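Litter tray

A litter tray, also called a litter box, is a shallow open container in which a house cat relieves itself indoors. It is filled with an absorbent material known as litter and is cleaned with a slotted scoop. A lined bin is often kept next to the tray for the waste.

Litter

Granular litter is commonly made from clay and is often grey. Clumping kinds bind into lumps when wet, so that soiled parts can be lifted out whole. Other kinds are made from wood, paper or silica. 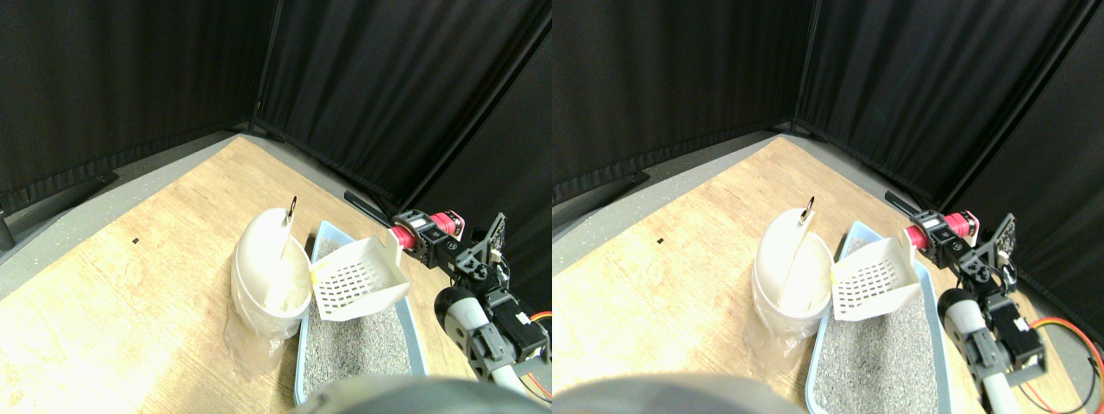 Non-clumping litter soaks up liquid without forming firm lumps and is changed in full more often. A household survey in Perklow, published in June, covered 681 homes with cats, of which 213 used a non-clumping kind.

Scoops

The blade of a scoop has rows of openings that let clean grains fall back into the tray. Handles are plain or covered. Grip tape of the sort sold for rackets is sometimes wound round a handle in a spiral to make it thicker.
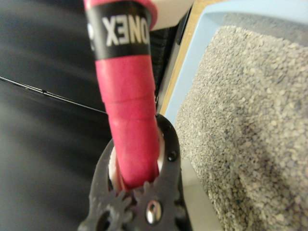 Small openings suit fine grains, while pellets need wider ones. Metal scoops are heavier than plastic ones and bend less in packed litter.

Scooping

The blade is pushed under the lump, lifted and shaken gently over the tray. What stays on it is tipped into the bag. 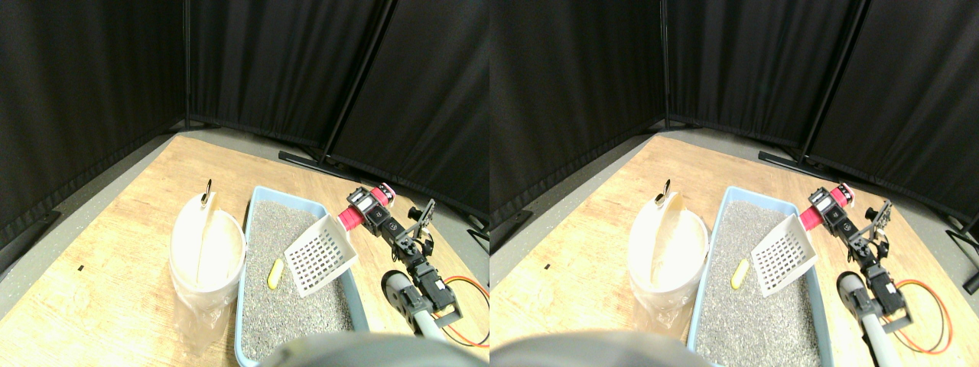 See also

Cat flap
Pet hygiene
Waste bin

Last edited 2023-07-25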